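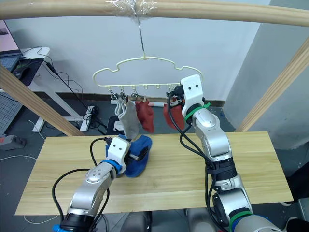

Drying socks indoors, in pairs, without losing your temper

Socks are the last thing left in the basket, and for years I dealt with them by draping them over the radiator and finding the casualties behind it in October. A clip hanger fixed that. You can buy one for very little, it folds no space out of your life, and it keeps pairs together, provided you put them together in the first place.

What you need

A sock hanger with clips along the bottom bar. Plastic is fine.
A rod to hang it from. A broom handle across two shelves will do.
A bit of cling film or a rubber band.
A table underneath.
Socks, which you will have.

Step 1. Fix the rod

Put it high enough that a long sock clears the table by a hand's width. Mine is a length of wood across the alcove in the back bedroom at Starnulside, and it took 3 goes to get it level. I then stopped checking.

Step 2. Stop the hook sliding

A thin metal hook on a smooth rod will wander to whichever end is heavier. Wind cling film tightly round the middle of the rod, seven turns or so, and sit the hook on that. It looks like a repair. It has outlasted two proper repairs.

Step 3. Sort on the table

Tip the lot out and pair them before you hang anything. Turn them the right way out now. Pull each one straight from the cuff, as a bunched sock dries in the shape of a walnut and smells like one that has been in a pond.

Step 4. Clip by the cuff

One clip per thin sock, two or even three for a long heavy one. People will tell you to hang socks by the toe to spare the elastic. I have tried both and my elastic gives up on its own schedule. The cuff is thicker, so the clip marks show less.

Step 5. Keep pairs side by side

Reds next to reds, greys next to greys. Near-matches are the trouble: a mid grey and a pale grey look like brothers until you are wearing them in daylight. Check at the window.

Step 6. Balance it

Work from both ends towards the middle. If the bar tilts, move a heavy sock across. If it still tilts, leave it, they dry at an angle too.

Leftovers

Any sock without a partner goes in the Callis biscuit tin on the landing. I give them until the tin won't shut.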